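Dining Area Walk-Through, Pliver Guest House
Ground floor, September check, with my comments

I do this list every September, usually with a coffee going cold next to me. Each line gets OK, WATCH or FIX, and then I ramble a bit (the office asked for comments, so comments they shall have!). The score is out of 70 and last year we got 13 off for the floor alone, so you can guess where I was looking hardest.

1. Tables

1.1 Steady on their feet, no rocking - OK
I leaned on every corner with both hands. Lovely and solid since we put the new pads on.

1.2 Edges and trim - WATCH
I ran a dry cloth all the way along the trim to feel for lifting. It snagged once, near a corner, and I pushed it back down with my thumb. It'll want glue before the winter guests come.

1.3 Tops and tableware - OK

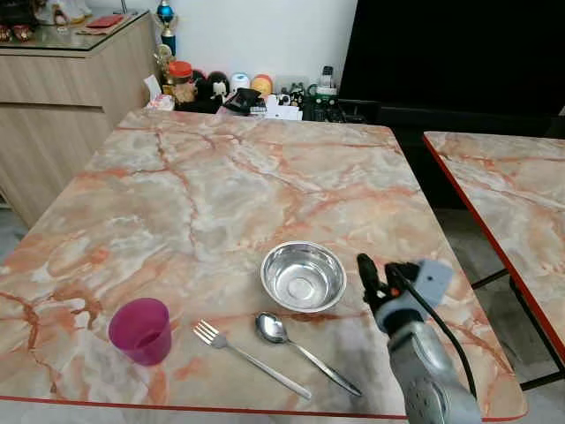 Tableware gets checked one place setting at a time, and I'm fussy about it. I look for bent tines, chips, sharp rims, anything a lip or a finger could catch on. The fork, spoon and bowl are all stainless steel and the cup is plastic, that magenta one, so there's no glass in a setting to worry about if a little one gets an arm loose. I do run a fingertip around the inside of every cup rim, and none of them was rough. The tops are a pain for crumbs, though! With all that orange and rust veining you can wipe twice and still miss toast, so please wipe with your hand flat and feel for it.

1.4 Spacing - WATCH
Our sheet says you should be able to walk around the tables without turning sideways. The outside is fine. The gap between two tables pushed side by side is another story, and I'd like it either closed up or opened out properly. A half gap is where bags get dropped and ankles get caught.

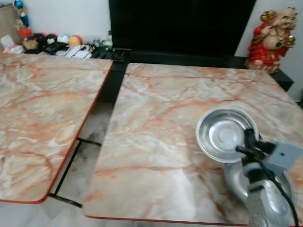 The evening shift wrote underneath that they'd prefer the tables closed up, as it's easier to serve from one side and you don't lose spoons down the middle. They also asked that whoever moves a table lifts it and doesn't drag it, please, with a please underlined twice.

Fair enough, and I'm with them on the lifting. Closed up it is, from tonight.

2. Cabinets and things on top

2.1 Doors and handles - OK
One handle was loose and I tightened it on the spot.

2.2 Ornaments and trophies - WATCH
Nothing near an edge, please. I know everybody loves the figurines, me included, but they get nudged back and forth with the dusting and end up somewhere new every week. A blob of museum putty under each one would do it. I've put a pack of the Tutico stuff on the shopping list, 249 on the order form.

2.3 TV - OK
Stands firm, leads tucked in. Switch it off at the set at night and not only with the remote.

3. Floor

3.1 Slip check - WATCH
I did this one in socks first and then in my indoor shoes. It's marble and it's pretty and it does not forgive a spill. Mop with the Skumo cleaner at half strength, because full strength leaves a film and that film is what cost us the points.
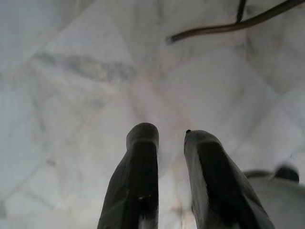 Go over it again with clean water afterward, and keep people out until you can press a paper towel down and lift it up dry. I give it the length of a phone call to my sister, so a good long while.

3.2 Joints between tiles - OK
I went along the lines with an old toothbrush and didn't find any crumbling. Kaczorowski quoted us 700 to redo the whole lot and I'm happy to say that can wait another year.

3.3 Marks and stains - OK
Before you scrub at a gray patch, wet it and look again. Half of what gets reported as a stain is simply the stone, and I've been fooled myself, on my knees, at 6 in the morning.
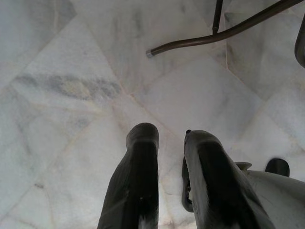
If it's a real mark it'll usually come up with warm water and a soft cloth. No vinegar, ever, and no scouring pads. Same goes for the spot by the door that I keep getting asked about - leave it be, it's sealed and it's safe to walk on.

3.4 Chair and table feet - FIX
Two pads missing. I've ordered a bag and I'll fit them myself when they come. Until then, lift, don't slide.

Next check in March. Leave notes on the clipboard in the pantry and write so I can read them!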